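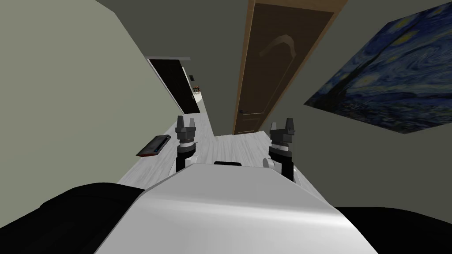 A tilted view down the hallway

Okay, so you want to paint a long, narrow hallway without losing a whole weekend! I did mine in February and picked up a few tricks. First, wash the walls with warm water and a drop of dish soap, then let them dry overnight. Tape the baseboards - press the edge down hard with an old gift card.

Start at the far end and work back toward the door you plan to leave by. Cut in the corners with a small brush, then roll one section at a time while that edge is still wet. My friend Hiba Harb swears by a short-nap roller, and she's right (way less splatter). Give it 2 coats and pull the tape before the last one dries all the way. I used 84 feet of tape, so buy the big roll.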